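I have been told to bring my own bag for long enough that I now own more bags than I have things to put in them. They hang behind the kitchen door in a lump. One came from the Timerach market, two were handed to me at a bank, and the rest showed up the way wire hangers do. I'd like to talk about whether any of this is doing what we were promised.

Purkwood passed its bag rule in February, to applause from people who already owned tote bags. The thin plastic ones went away. In their place, the checkout sells a thicker bag for a small fee, and it is called reusable because it says so on the side. I shop there most weeks and I watch what people do. A lot of them buy the thick bag, carry it to the car, and buy another one the next time. I do it myself when I walk over after work with nothing in my hands.

The thick bag uses more material than the thin one did. You have to use it many times before you come out ahead, and how many times depends on who you ask and what they are selling. I have seen a figure of 1000 trips for a cotton bag and a figure of 3000 for the same kind of bag, in two articles that both sounded very sure of themselves. I can't check either one. I do know I have never carried any bag 1000 times, and the seams on the cheap ones start to go long before that.

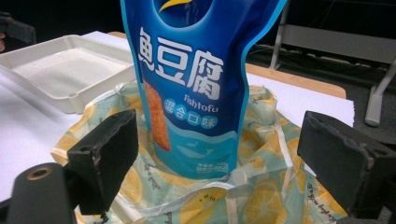 The other thing that bothers me is where we have chosen to look. The bag is the last thing you pick up and the easiest thing to feel good about. What goes into it gets a pass. Nearly everything I buy is wrapped, sealed, lined or shrunk into something that will be thrown out by Tuesday, and there is no fee on any of it. Cookies come in a tray inside a sleeve inside a box. Cucumbers wear a tight little coat. If the town is worried about plastic, and it says it is, then the handle end of the trip seems like an odd place to stop.

I'll grant the other side its best point. Loose bags did blow around. The fence by the Leung parking lot used to be full of them after any windy Sunday, and it looks better now. That is a real improvement and I'm not going to pretend I miss the old fence. But litter and waste are two different problems, and the people who sold us the rule talked about them as if they were one. A clean fence tells you nothing about what is in the truck.

Then there is the snack aisle, where packaging has gone backward. I grew up with paper sacks and cardboard boxes. Today it is pouches from one end to the other, shiny and stiff, and many of them stand up on their own like little billboards. Makers like them because they ship flat and show off the printing. Shoppers like them too — I do, they're handy. But most are layers of different stuff stuck together, and the recycling sheet taped inside my cupboard puts them under "no" along with greasy foil.
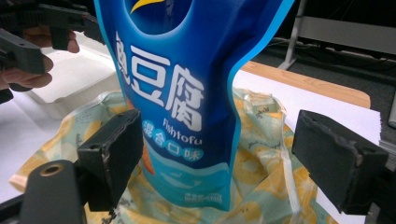
## What I would want to see first

I'd want numbers from before and after, and I'd want them by weight. Purkwood has told us how many shops are following the rule. It has not told us whether the town throws out less plastic. Those are easy to mix up when you are writing a newsletter.

I'd also want somebody to look hard at the refill shops before we are told to love them. Gimalura opened one near the library and I went in with good intentions and two jars. Lentils cost more than they do in a sack at the supermarket, and the sack does not have to be washed. I went back once. The place is open up to 72 hours a week, which is generous, and I have yet to see a line.

None of this means I want the old bags back. I'd keep the rule if it came with an honest count, and I'd drop the fee on the thick bag if the money is only going into the store's till, where as far as I can tell it goes now. Meanwhile I'm keeping one bag folded in my coat pocket. I forget it about half the time.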